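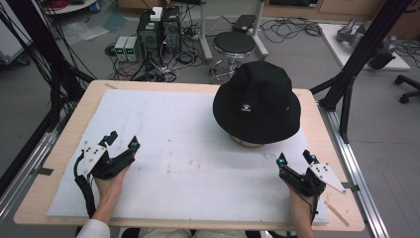
Ondness Beauty Swap Club
Minutes of the spring meeting, 2019-03-01
Held in the upstairs room at the library, 7.30 pm
Present: 9 members, plus two guests who have both asked to join (hooray!)

1. Minutes of the last meeting

Agreed, with one correction. The tinted balm that went down so well was the Cludell one in Fig, and not the one in Plum as written. Three people bought Plum on the strength of the minutes and one of them now loves it, so no harm done, but the secretary says sorry to the other two.

2. Matters arising

The swap box has a new lid and it shuts properly. The big mirror is still on loan to the drama group and we'll have it back for the next meeting. Until then please carry on bringing your own, the bigger the better.

The question of whether opened mascara can go in the swap box was raised again and the answer is still no. Same for liquid liner. Pencils are fine if they've been sharpened and wiped down with spirit first.

3. Brow pencil trial

This was the main business and took up most of the evening, and what a good evening it was. Members had been wearing the four pencils at home for a month, one week each, and everybody had filled in their card (a first for us).

Irkero slim pencil. Clear favourite. It's a hard, fine lead, so you can draw in single hairs, and it stays where it's put through a spin class and a bath. Two members said the ash shade is the first one they have ever found that doesn't turn orange on them by lunchtime. The brush on the other end is a bit scratchy. Several people are going to keep using their old brush with it.

Vidmar brow crayon. Lovely and soft, very quick, and wonderful on sparse brows where you want to fill in a whole patch. Not so good for anyone with oily skin, where it had gone by mid-afternoon. One member set it with clear gel and said that fixed it completely, and three others want to try that before we mark it down. It was agreed to hold the score open until they have.

Cludell brow powder duo. Strictly speaking it isn't a pencil, but it was so nice that we let it stay in. The darker half is very strong, so tap the brush off first. Much praise for the angled brush that comes with it! The tin does not like being dropped, as we saw when one was.

Chemist's own-brand pencil. Better than expected. The colour range is small and there is nothing at all for redheads, which our redheads wished to have recorded. For a gym bag or the back of a drawer it is well worth having.

Scores were added up on the night. The highest possible was 100 and nobody gave any pencil full marks for price, so the Irkero's win was all down to staying power and shade. Cards are in the folder for anyone who wants to read the comments, some of which are very funny.

4. Lip colour for the autumn trial

After a lively discussion it was agreed that the next long trial will be berry lip colours, finishing in September. Suggestions so far are the Vidmar matte, the Cludell stain and something glossy, brand to be decided. There was strong feeling that at least one should be very dark. There was equally strong feeling that at least one should be suitable for the office. Both will be done.

It was also agreed to put "how does it look after a sandwich" on the card as a proper heading. It came up so often in the balm trial that we may as well score it.

5. Money

The kitty stands at 2,570 pence, counted out twice, in a bewildering number of small coins. Subs will stay as they are. We can buy the autumn testers out of this if we order them together, and it was agreed to do that and to share the postage.

A member asked if we might save up for a proper ring light. Everybody would like one. It will go on the list for next time with some prices.

6. The newsletter

Our little newsletter has now had 1,000 readers since we began putting it on the noticeboard page, and there was a round of applause. The piece on cleaning brushes with ordinary washing-up liquid is still the most read by miles. Next issue to have the brow results, a short piece on cream blusher for dry skin, and the tip from tonight about keeping lip pencils in the fridge for ten minutes before sharpening.

Please send in anything you've enjoyed lately, even if it is only two lines. Cheap finds are especially welcome.

7. Any other business

Sun cream under make-up: two members are getting pilling with the same one and wondered if it was them. It seems to be the primer on top. Suggested waiting five minutes between layers, or leaving the primer out altogether. They will both have a go and let us know.

Cotton pads: could whoever has the spare box please bring it back.

The guests were asked for their favourite thing in their make-up bags. One said a brown eyeliner she has bought over and over since school, and the other produced a peach blusher that went round the whole table and came back noticeably smaller. Sorry about that, and welcome!

8. Next meeting

Same room, same time, date to go up on the noticeboard. Theme: one brush you couldn't do without. Bring it clean, please, so that others can try it. Biscuits by rota, with something without nuts.

Meeting closed at 9.40 pm.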